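The Towel Problem: Folding Flat Cotton in a Room That Is Not a Laundry

By Rasha Abu Hammour

Most household folding is done away from the place where the laundry was washed. A 2018 reader survey run by the home-storage newsletter Seden found that the sofa, the bed and the nearest clear table account for nearly all of it. Surfaces of that kind are seldom sized for the work, and they usually carry other things already: books, a plant, whatever was put down last.

The towel is the simplest item to start with. It has four corners, no sleeves and no right way up. It also shows poor technique more clearly than a shirt does, as any error at the first fold is carried through to the last. A corner that is out by half an inch at the start produces a stack that leans.
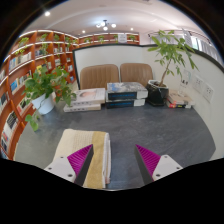

A cream and tan towel with a mustard-yellow band, folded, near stacked books and a money tree.

Woven bands are useful as a reference. A band that runs parallel to the hem will show at once whether the halves are aligned. On plain towels the only guide is the hem itself, and hems stretch. The Widum test kitchen, which goes through a large number of cotton towels, switched to banded stock in December and now folds to the band and ignores the edge. Staff there work with towels 50 by 50 centimeters, a size that quarters into a square and fits a standard drawer without a third fold.

The order of operations matters more than speed. Lay the towel flat and smooth it from the center outward. Bring the corners of one short side to the corners of the other. Hold both corners until the edge is down, then run a flat hand along the crease. Turn the work, and repeat. Lifting by one corner twists the cloth along the diagonal, and a twisted corner has to be opened out before anything else is done with it.

Surface friction is the second variable. Polished stone lets light cotton slide under the hand, so the lower layer moves while the upper one is being placed. A matte tabletop holds it better. Perron, a maker of worktops for utility rooms, sells a textured finish for this purpose, though a cotton sheet spread over any smooth table gives a similar result at no cost.

Clearance is the third. A towel needs its own length of free surface plus a hand's width on two sides. Books pushed to the back edge in flat stacks take up little of that. Plants with hanging stems take up more than the pot suggests, and a trailing pothos should be turned so that the longest stem falls away from the working side.
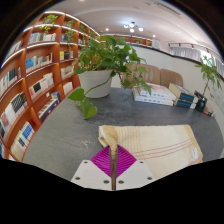 Should a towel be folded with the label inside or outside?
Inside. The label is sewn into or near an edge, and with that edge turned in, the outer face lies flatter and the next towel in the stack does not catch on it.

Storage follows from the fold. Towels filed upright need a firm final crease and a drawer filled close to its width. Towels stacked flat tolerate a looser fold but should be limited in height, and the Janix shelf insert has 2 dividers for that reason. In either case the folded edge faces the front, with the open edges to the back.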